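Tramden Robotics Club open day, 2021-10-22

We got to the Te Moana building a little after the doors opened and signed in at the front desk. The club has 70 members this year, split into 3 teams, and each team had its own table. The first two were working on sorting and folding. We spent most of our time at the third, where the students are teaching a two-handed robot to serve drinks.

The task is to hold a glass cup under the coffee urn, work the tap, and set the cup down for a guest. The team keeps a log of every try, and it stood at 2,834 on the day of our visit. 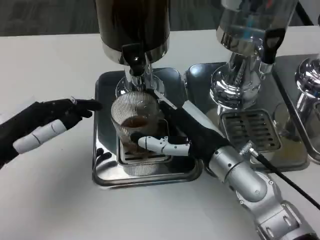

Ataahua Cartwright told us that the grip took most of the term to get right, and that the students wrote nearly all of the code for it themselves. The next job is pouring to a set level.

Visitors could try the hand controls in the side room, but the line was long and we skipped it. Parking is behind the building. The club meets again in November, and new students can sign up at the desk.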